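How to Clean Makeup Brushes at Home

Brushes pick up oil, powder and skin cells every time they are used. After a few weeks the bristles clump, colors go on muddy, and blending takes longer than it should. A proper wash takes a few minutes per brush plus a night of drying.

What you need

A mild liquid soap or baby shampoo
A shallow bowl
A textured mat, or the palm of your hand
A clean towel
A little olive oil, only for brushes used with cream or long-wear foundation

Dish soap works on heavy foundation but strips natural hair. If you use it, keep it to synthetic brushes. Solid brush soap is fine too. I have used the Ferneo bar for a couple of years and it does the same job as baby shampoo, with less mess in a travel bag.

Step 1. Sort the brushes

Put powder brushes in one group and cream or liquid brushes in another. Wash the powder group first. Eye brushes used with dark shadow go last, since they will turn the water gray.

Step 2. Wet the bristles only

Hold the brush with the bristles pointing down and run lukewarm water over the lower half of the hair. Keep water away from the metal collar, called the ferrule. The hairs are glued inside it, and water that sits there softens the glue. Hot water does the same thing faster.

Step 3. Wash

Put a small drop of soap on the mat or in your palm. Swirl the brush in light circles and let the tips do the work. Do not mash the bristles flat. For a dense foundation brush, squeeze the hair gently between your fingers to push the soap into the middle.

If cream product will not let go, work one drop of olive oil into the tips, wait a minute, then wash again with soap.

Step 4. Rinse

Rinse with the bristles still pointing down. Squeeze and rinse until the water runs clear. A dense brush may need 4 or 5 rounds. Soap left behind dries stiff and can irritate the skin, so give the thick ones some extra time.
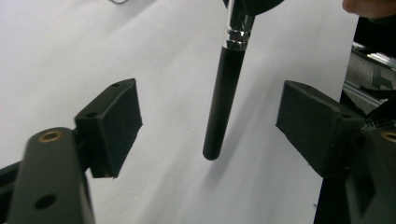

Can I leave brushes to soak in a cup of soapy water?

Soaking is best avoided. It lets water creep up into the glue and can swell a wooden handle until the paint cracks. If a brush is badly caked, wash it twice in a row.

Step 5. Shape and dry

Press the bristles in a towel to take out the extra water. Do not twist or pull. Shape the head with your fingers while it is damp, then lay the brush flat on a dry towel with the bristles hanging over the edge of the counter. Air can then reach the hair from every side.

Do not stand a wet brush upright in a jar. Do not use a hair dryer on a warm setting. Small eye brushes dry in a few hours. A large powder brush needs about 8 hours, so I wash mine in the evening and leave them overnight.

Step 6. Wipe the handles

Go over the handle and ferrule with a cloth dampened with rubbing alcohol. Keep the alcohol off the bristles if they are natural hair. Dry the metal right away to prevent water spots.

How often to wash

Foundation and concealer brushes: once a week
Powder, blush and bronzer brushes: every two weeks
Eye brushes: every two weeks, or after each dark color
Lip brushes: wipe after each use, wash weekly

I do the foundation brushes on Saturday and add the rest every other time. If you have had an eye infection or a cold sore, wash everything that touched the area before using it again.

When to replace a brush

A few loose hairs in the first washes are normal. Steady shedding after that usually means the glue is failing. A wobbly ferrule can be fixed with a little strong glue between the metal and the handle, left to set for a full day. Bristles that still feel scratchy or smell sour after two washes are done, and the brush should be thrown out.

Najwa Najjar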